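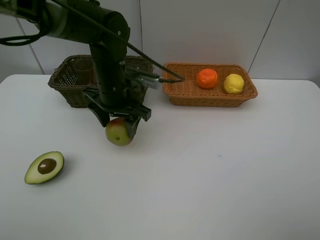

Feb 9, 2020

Getting a home studio tidy when it's really just the spare room

I make house and a bit of techno in a room that's barely wider than the bed that used to be in it, and over December I finally sorted the place out. A few things that worked for me, in case you're tripping over your own cables too!

Label both ends of every lead. Masking tape and a marker will do. I wrapped 8 of mine in one evening with a podcast on and I haven't yanked the wrong one out since.

Coil cables over-under, never around your elbow (I did the elbow thing for years and wrecked two good ones). Old bread bag ties hold the short ones fine, and the long ones get a strip of velcro.

Dust your faders with a soft, dry paintbrush. Don't spray anything straight onto the mixer. If a knob has gone grey and sticky, pull the cap off and wash just the cap in warm soapy water, then leave it overnight before it goes back on.

For records, I stand them upright in a deep shelf with a divider every six inches or so. My mate Normand Wong stacks his flat and swears they're fine. I've heard his copy of the Hatbridge EP and they are not fine.

Speakers on a wobbly desk? Cut up an old yoga mat and put a square under each corner. It tidied up my low end more than I expected, and the neighbours have gone quiet as well.

Last one: back up your projects before you start cleaning. I had 2,384 samples on a drive that I knocked behind the radiator with the vacuum. Got them all back, but it was a long night.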